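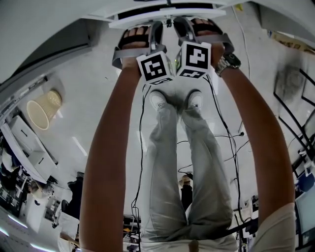
Exam dumps are a bad bargain, even when you pass

I have hired junior network staff for a long time, first at Bulia and now at Hunley, and every year I read more CVs with more certificates on them. I have no quarrel with certificates. I hold several. My quarrel is with the way a growing number of them are earned, by learning a leaked question bank by heart in a fortnight and then sitting the test before it fades.

The sites that sell these banks all read much the same. They promise real questions, a guaranteed pass and your money back. One that a candidate showed me offered 1,346 questions for a single entry-level networking paper. Anyone who can memorise 1,346 answers has the patience to learn how subnetting works, and would spend less time doing it.

What the certificate is for

An entry-level certificate tells an employer one thing: this person has covered the basics and we don't have to start from nothing. It doesn't say they are good at the job. It was never meant to. But it does let us put someone on a help desk rota and expect them to know what a default gateway is.

When that stops being true, employers change how they hire. At Hunley we used to take the certificate as read. We now give every applicant a short practical task. They get a switch, two laptops and a fault, and 85 minutes to find it. They may use the manual and they may search the web, as we all do at work. I would say half of those who arrive with a fresh certificate can't make a start. They look for the question they remember and it isn't there.

The honest candidates pay for this. They did the reading, they sat the paper, and they still have to give up a morning to prove it to us. A smaller firm without the staff to run a practical will simply stop caring about the certificate, and then the exam fee has bought them very little.

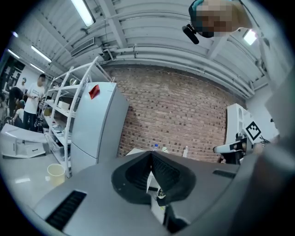 The case for the other side

Yi-an Do, who trained under me at Bulia and now runs the support team at Senimia, thinks I am too hard on people. Her argument goes like this. The exams are dear, a resit costs as much as the first attempt, and many of the people taking them are changing careers with rent to pay. Some of the questions test port numbers and cable categories that anyone would look up. If the exam rewards memory, she says, you can't blame people for memorising.

I agree with most of that. The exams do lean too heavily on recall, and the resit price is hard to defend. When I last renewed one of mine, I spent an evening on connector types I have not touched in years.

Where I part company with her is over what the dump seller does about it. The seller doesn't make the exam any fairer. The questions go stale, the vendor retires them, the next version comes out harder and more oddly worded, and the person who studied properly meets a worse paper. There is also the plain matter of the rules. Every candidate signs an agreement before the test starts, and a vendor who finds out can take back the certificate and bar the holder from sitting again. I have seen that happen to a man two years into a job he was doing well.

Practice tests are fine

I should be clear about what I am complaining about. A practice test written by a teacher, with an explanation under every answer, is a good way to study. Cha, the evening course we now send our own starters to, uses a bank of 1,000 practice questions and rewrites part of it each September. Not one is lifted from a live paper. The students get plenty wrong, and the tutor goes through why.

Telling the two kinds apart is not difficult. A dump boasts that its questions are real or verified by recent candidates. It rarely explains an answer, and some of its answers are wrong, which a learner has no means of spotting. The pass rate on the front page is always close to perfect.

What I would change

Vendors should put more of the marks into practical work, where the candidate configures something and it either passes traffic or doesn't. Some papers have a few tasks of this kind already. They should be most of the paper. Resits should cost less than the first sitting, at least for the first one. That alone would take some of the fear out of failing, and fear is what the dump sites sell to.

Employers have a part in it as well. Too many job adverts ask for three or four certificates for a post that needs none, because the list was copied from the last advert. If we ask for paper we will be sent paper. Ours at Hunley now asks for one certificate or a year's experience, and says in the second line that there will be a practical.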